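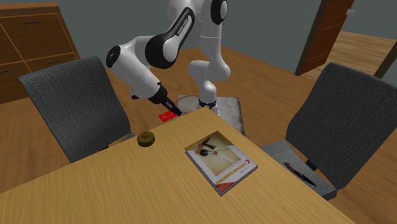
Béla Vörös

21 de febrero de 2025. Jornada de puertas abiertas en Zasalley, notas rápidas antes de que se me olvide.

Demo en simulador, brazo Franka. Pinza encima de la pieza roja, al borde de la mesa. El libro de programación se queda como obstáculo, lo mismo el disco marrón. Cuchillo en la silla derecha: preguntar a Sethi si cuenta como objeto de la tarea o si se quita de la lsita.

Según Sethi llevan más de 131 episodios con esta mesa, 8 semillas. Los registros van a Redis, latencia 68 ms, me parece mucho.

Pendiente: pedir el fichero de configuracion y repetirlo aquí. Próxima visita en agosto.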